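**Trenberg puts Skinum launcher 7 into open beta, and asks testers to doubt it**

Tue 23 November

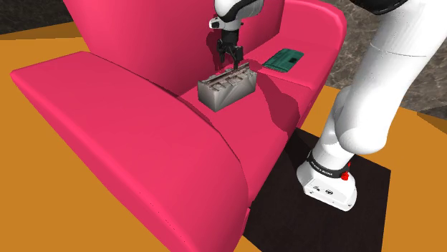
Trenberg is opening the beta of Skinum 7, its home screen launcher for Android phones, to anyone who wants to try it. The main change is a feature called Shelf, which moves apps you haven't opened in 30 days off the home screen and into a side drawer. The company thinks it's useful. The company also thought the last two big features were useful, and one of them has been removed.

"Every launcher maker says its software learns what you want," said Sugeng Lumbantobing, who runs the Skinum team. "I've used most of them and I still swipe three times to find my bus pass. I don't see why people should take our word for it either."

Shelf doesn't guess. It keeps a plain list of the last time each app was opened and checks that list once a day. Apps that pass the limit go to the side drawer and leave a blank space behind, so the icons around them stay put. The limit can be changed to 7 days or turned off. Any app can be pinned with a long press, and pinned apps never move.

Earlier test builds did try to guess. They ranked apps by time of day and place, and shuffled the bottom row to match. In a closed test with 2,000 phones in October, 69 percent of testers switched the ranking off before the test was over. Trenberg has dropped it from version 7 and has no date for bringing it back.

"We had a very nice slide deck about that ranking," said Darmawan Pelupessy, lead developer. "Then people used it and their phone icon moved. I'd turn it off too."

**What else is in the beta**

- Folders open in place and no longer cover the whole screen.
- Icon shapes can be set one app at a time. This was the most requested change on the Skinum forum, though the forum is a small crowd and may not stand for anybody else.
- Search covers apps, contacts and settings. Web results are off unless you turn them on.
- Backup files can be saved to the phone itself. Backups made in version 6 will open in version 7, but a layout saved in 7 can't be read by 6.
- The animated weather background is gone. It used too much battery for what it showed.

**Battery and speed**

Trenberg is making no battery claim for this release. The team's own tests showed a small gain on two phones and a small loss on a third, and those tests were run on a desk with the screen brightness fixed. That's a long way from how people use a phone. Figures will be published when there are enough reports from daily use to be worth reading.

The same goes for speed. Skinum 7 feels quicker to the people who wrote it, who are the wrong people to ask.

**Known problems**

Widgets from the Voltik music player may go blank after a restart. Removing the widget and adding it again brings it back. On phones with two user profiles, Shelf sometimes counts an app as unused when it was opened in the other profile. Gesture navigation drops a swipe now and then on the Bansal tablet, and a fix that was meant to be in this build didn't hold up in testing. People who depend on any of these should stay on version 6 for now.

**Data**

The list of app opening times stays on the phone and is deleted when Skinum is removed. Crash reports are off by default. Testers who turn them on can read each report before it goes out.

**Price and timing**

The beta is free. Skinum 7 will also be free when finished, with the same one-time upgrade for extra icon tools that version 6 has. People who have already paid won't pay again. Trenberg is not giving a final release date, having missed the last one it gave.

To join, open Skinum, go to Settings, then About, then Beta. Back up your layout first. Leaving the beta means removing the app and installing version 6 again from the store.

Problems can be reported from the same Beta page. Complaints about Shelf are welcome and will be read by the people who built it.

Press contact: Trenberg press desk, Skinum team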